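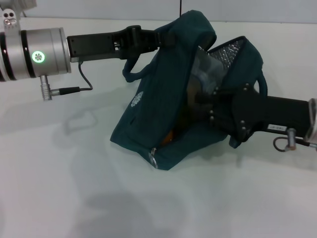 白色桌面上的一只深青绿色布袋。

旧布袋别急着扔,德拉斯陶(Drastau)的收集箱要留到年底

2023年11月17日

家里抽屉一拉开,总有那么一团揉在一起的布袋子:买菜送的,开会发的,搬家时亲戚塞过来的,拿出一只,后面跟着带出来三只。住在德拉斯陶的朋友想必对此都不陌生。好消息是,今年9月开始的旧布袋收集活动反响比预想的热烈得多,原定这个月就要收走的箱子,现在决定一直摆到年底,大家可以慢慢翻、慢慢理,不必赶在这几天匆匆忙忙送过来。

活动由波伍德(Porwood)社区中心发起,西科拉(Sikora)洗衣店帮忙清洗。到目前为止,收到的布袋已经有2,000只,其中260只是上个周末一下子送来的,把门厅的长凳都堆满了,来上编织课的人只好站着换鞋(在此谢谢大家的耐心!)。颜色真是什么都有,米白的最多,深蓝、墨绿、青绿的也不少,还有几只印着早就关门的面包房的名字,引得几位老街坊站在箱子旁边聊了好半天,连茶都放凉了。

收来的袋子洗净、晾干、叠好以后,会挂在基隆(Kiron)街市场入口的架子上。出门忘了带袋子的人顺手取一只就行,不用登记,也不用押金,下次逛市场时再带回来挂上。眼下已经有42个摊位贴出了告示,提醒客人架子在哪里,卖奶酪和卖鲜花的几家还主动把袋子递到顾客手上,实在是周到。

送袋子来之前,有几件小事想请大家留意。口袋和夹层请翻一翻,我们已经找到过购物单、公交票,还有一把看上去挺要紧的钥匙,现在收在前台抽屉里等失主来领。提手脱了线没有关系,缝补小组很乐意接手;袋身上的小破洞也能补,补丁的布头多得很。不过沾了油漆或机油的就请不要放进来了,这样的污渍洗衣店也没有办法。塑料袋和纸袋这次不收。

也有不少人来问袋子该怎么叠。其实揉成一团送来也完全可以,反正都要先下水洗一遍。如果您愿意在家叠好,那就先把袋子摊平,抚一抚皱褶,两边往中间折,再把提手收进去,从底部往上卷成一个小卷。这样一卷一卷竖着放,箱子里能多装许多,搬起来也轻松。厚实一点的布料不容易卷紧,对折两次就好。

收集箱共有2个,一个在社区中心门厅,进门左手边;另一个在西科拉洗衣店的柜台旁,营业时间内都可以投放。袋子特别多、一个人提不动的话,可以先跟社区中心前台打声招呼,我们会安排小推车到门口来接。缝补小组也欢迎新面孔,针线和布头都是现成的,缝得不齐也不要紧,坐下来喝杯热茶,一边缝一边学就是了。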